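Workshop tips: comparing grippers with plastic dishes

Before you pay for a new gripper, try it on cheap plastic plates and bowls. I learned this from Lech Żak at Farnarar, and since June I do it with every gripper that comes to my bench. Last were the Linura and the Yin, both with two fingers.

Put a dark cloth without shine on the table. Bright dishes stand out well on it, and a bowl does not slide so easily when a finger touches it.

Start with the dishes apart, then try a stack. Flat plates are the hard part - the rim is low and the fingers come near to the cloth.

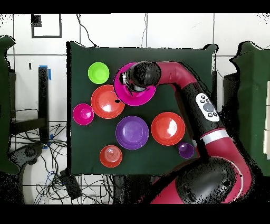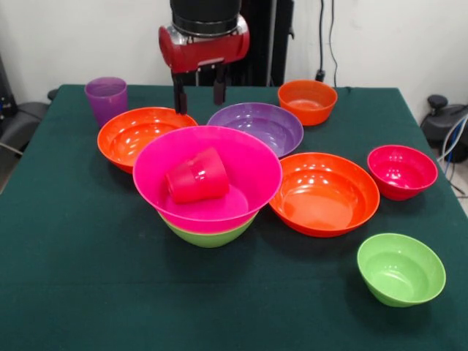
Plastic dishes on the dark green cloth, with the gripper over the table.

Give each dish 5 tries and write down every miss, also the small ones. Keep the speed the same for both grippers, otherwise you compare nothing. I use 3 heights of approach and 100 tries in total before I decide.

Overhead lamps make white spots on glossy plastic, and a camera can take them for an edge. Turn the lamp a little or move the dish.

Wipe the finger tips between rounds. The log sheet I use is on the Poltilau page, under Downloads.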